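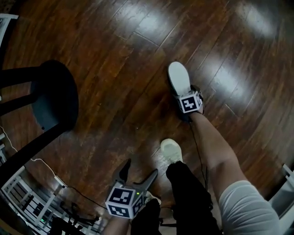
버크소프 마을회관이 긴 겨울 공사를 마치고 2월부터 다시 주민들을 맞고 있다. 오래 기다린 분들이 많았던 만큼 첫날 아침부터 현관 앞이 제법 북적였고, 안부를 주고받는 목소리가 복도 끝까지 들릴 정도였다. 가장 많은 이야기가 오간 것은 역시 마룻바닥이었다. 붉은빛이 도는 짙은 갈색의 좁고 긴 널이 나란히 이어지고, 반들반들한 표면 위로 빛이 하얗게 번지는 그런 바닥을 좋아하는 분이라면 걸음이 절로 느려질 만하다. 밤색과 검정에 가까운 결이 섞여 있어 한참 들여다보아도 지루하지 않다.

이번 공사에서는 난방 배관과 창틀을 새로 바꾸고, 비가 올 때마다 말썽이던 뒤편 지붕도 손보았다. 공사를 맡은 필레타리 측은 예정보다 3주가 더 걸린 데 대해 미안하다는 뜻을 전하면서, 지붕 아래 들보 가운데 상한 것이 생각보다 많아 서두를 수 없었다고 설명했다. 그동안 자돈소프의 학교 강당을 빌려 쓰던 합창 모임과 바느질 모임도 이제 제자리로 돌아온다. 먼 길을 오가면서도 한 번도 모임을 거르지 않은 분들께는 무엇보다 반가운 소식일 것이다.

주민들이 기다려 온 저녁 춤 교실도 다시 열린다. 처음 배우는 분을 위한 반은 저녁 7시에 시작하며, 짝이 없어도 편하게 올 수 있다. 바닥을 오래 곱게 쓰기 위해 굽이 뾰족한 구두는 삼가고 밑창이 깨끗한 실내용 신발을 챙겨 달라고 회관 측은 당부했다. 깜빡 잊고 온 분을 위해 덧신도 조금 마련해 두었다고 한다.

작은 도서방은 책 1119권을 다시 꽂는 일이 남아 있어 조금 늦게 문을 연다. 대신 옆방 오헤다 찻집이 먼저 영업을 시작했는데, 자리가 82석으로 늘었고 창가 쪽은 벌써 단골들 차지가 되었다. 생강차와 호두 과자는 예전 맛 그대로이며, 값도 당분간 올리지 않을 계획이다. 모임방 예약은 회관 안내 창구에서 오후 4시까지 받는다.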